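Notes for running the simulated pick demo at the Protthorpe open day, 16 Apr 2026. Damilola Abubakar runs the station; Stijn Van der Linden covers the question desk.

## Setup

1. Start the Cabello workstation and load the tabletop scene. Wait for the physics clock to settle before opening the visitor display.
2. Check that the arm is on its mounting block at the left end of the table and that the yellow part is the only loose item on the wood.

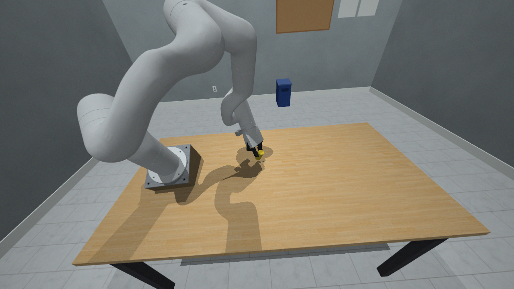 3. Set the approach speed to 18 percent. Visitors lose track of the fingers above that, and the planner gains nothing from a faster descent on a part this small.
4. Open the close-up view in a second window. It looks down on the tabletop and shows the fingertips at the bottom, with the arm's shadow across the wood.

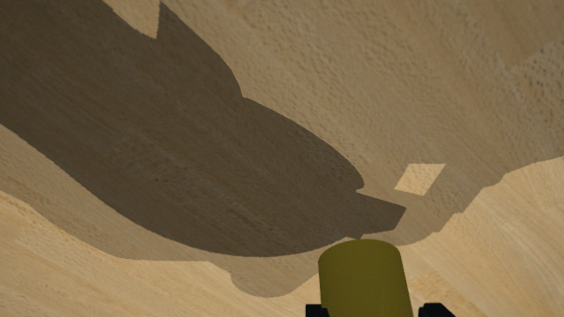 Keep shadows switched on in both windows. They help people judge the height of the gripper on a flat display. If the refresh rate drops, lower the texture quality first.

## Running a session

Each session takes some 19 minutes, with nine people at most.

1. Give the short introduction and name the joints from the base outward.
2. Run the approach once without stopping.
3. Reset, run it again, and pause with the fingers at the part. Rotate the room view so the group can compare the wrist angle with the joint readout.

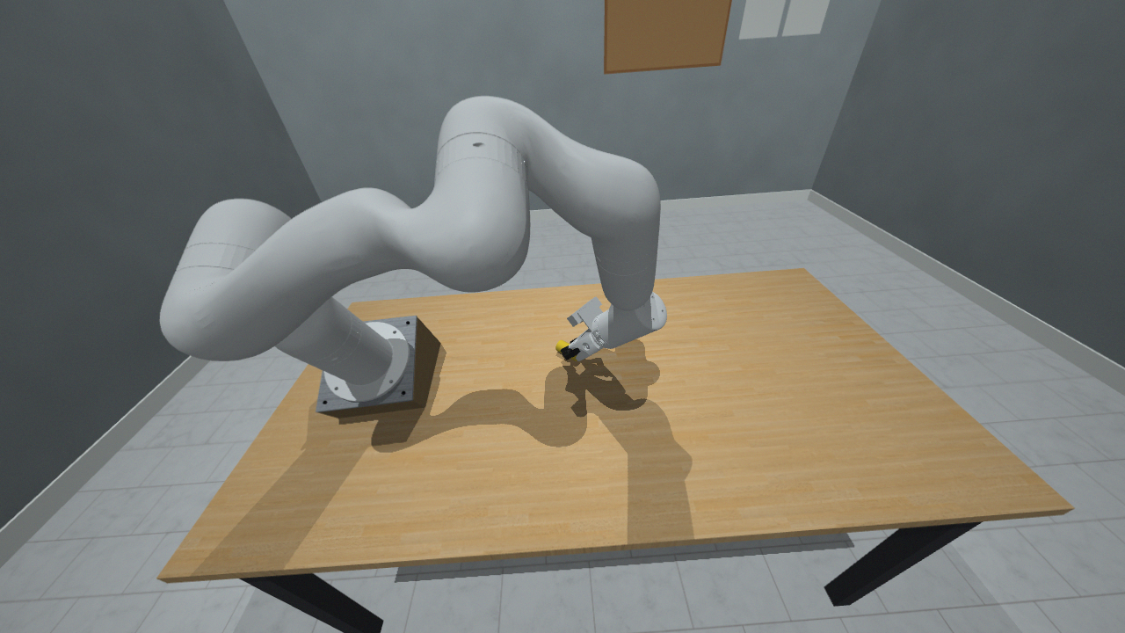
4. Let one visitor change the wrist angle in the Saveck panel. Limits are already locked.
5. Resume, then reset the scene for the next group.

If the planner reports error 129, the target is out of reach. Reload the saved start pose and repeat from step 2.

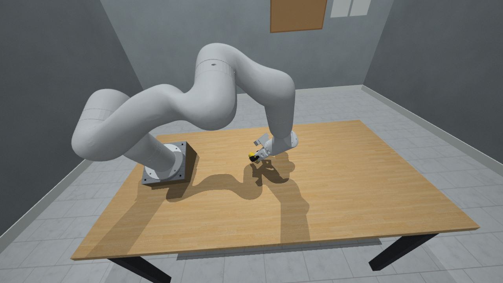
*Room view, gripper fingers at the yellow part.*

## Closing down

Export the joint log before quitting. Cabello clears it on exit. Leave the Saveck panel locked and hand the session sheet to Stijn.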